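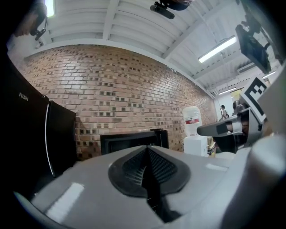

L'eau de Brutport

On m'avait dit que l'eau de Brutport rendait la mémoire. Je l'ai entendu d'abord dans le car, de la bouche d'une dame qui voyageait avec un bidon vide sur les genoux, puis à l'hôtel, puis à la pharmacie, où l'on vendait des entonnoirs. J'étais venu pour une affaire de succession et je n'avais besoin de me souvenir de rien.

La source coulait derrière l'ancienne conserverie Karaca, par un tuyau de plomb qui sortait du mur à hauteur de genou. Une plaque émaillée promettait 658 guérisons. Je demandai au patron de l'hôtel de quoi ces gens avaient guéri.

— De l'oubli.

— Et qui a tenu le registre ?

— Mon oncle. Il est mort.

— Le registre existe encore ?

— On ne sait plus où il est.

Il me servit sa soupe sans rien voir de drôle à ce qu'il venait de dire, et je n'insistai pas. Dans mon métier, j'ai assez lu de testaments pour savoir qu'on peut croire à n'importe quoi pourvu qu'un oncle l'ait écrit.

Le lendemain, le notaire me reçut dans un bureau qui sentait le poêle à mazout. Ma grand-tante me laissait une maison sur la route de Skorkance, un terrain en pente et une dette envers la société Lerex, qui avait jadis posé la chaudière. Il y avait aussi une enveloppe, fermée à la cire, avec cette consigne : à ouvrir après avoir bu. Le notaire me regarda par-dessus ses lunettes. Lui-même avait bu, me confia-t-il, et il s'était rappelé le numéro de casier de son père à l'usine, le 526, alors qu'il n'y avait pas pensé depuis l'enfance.

— Vous avez pu vérifier ?

— Vérifier quoi ? Je m'en suis souvenu.

J'ouvris l'enveloppe le soir même sans avoir bu une goutte. Elle contenait une feuille blanche. Je la passai devant la lampe, je la chauffai un peu au-dessus du radiateur, j'essayai même le jus de citron, ce qui ne sert à rien dans ce sens-là. Une feuille blanche, pliée en quatre, de bonne qualité.

J'aurais dû repartir. Mais il n'y avait qu'un car par jour en novembre, et celui du matin était tombé en panne à la sortie du bourg. J'allai donc voir la maison. Elle était basse, humide du côté nord, avec une cuisine où l'on avait repeint les placards en vert sans démonter les poignées. La chaudière Lerex occupait la moitié du cellier. Sur l'étagère du haut s'alignaient des bouteilles d'eau, chacune avec une étiquette et, sur chaque étiquette, une année. La plus ancienne était d'avant ma naissance. Aucune n'avait été ouverte.

Voilà une femme, me dis-je, qui habitait à 50 pas de la source miraculeuse et qui n'y avait pas touché. Je trouvai cela fort sensé. Puis je pensai qu'elle en avait rempli une bouteille chaque année, qu'elle l'avait bouchée, datée, rangée, et cela me parut moins clair. On ne met pas de côté une eau à laquelle on ne croit pas. On ne la laisse pas non plus sur une étagère, quand on y croit et qu'on perd la tête comme elle l'a perdue à la fin.

J'en pris une au hasard. L'eau avait un léger dépôt, du fer probablement. Je m'assis dans la cuisine et je la bus dans une tasse ébréchée, par acquit de conscience, en notant l'heure au dos de la feuille blanche. Elle avait le goût du tuyau.

J'attendis. Au bout d'un moment, je me souvins que j'avais laissé mon parapluie dans le car. Je me souvins du prénom de la chienne de mes voisins, du prix d'un costume. Rien que je n'eusse pu retrouver seul avec un peu de patience. Je l'écrivis quand même, par honnêteté.

Ensuite je regardai les placards et je sus, avant de me lever, que la troisième porte ne fermait pas et qu'il fallait la soulever en poussant. Je la soulevai en poussant. Elle ferma.

Toutes les vieilles portes se ferment ainsi, n'importe quel menuisier vous le dira. Je n'étais jamais venu dans cette maison, ma mère me l'avait assez répété. J'ai signé les papiers, j'ai payé Lerex, et j'ai laissé les autres bouteilles où elles étaient. La clef est chez le notaire.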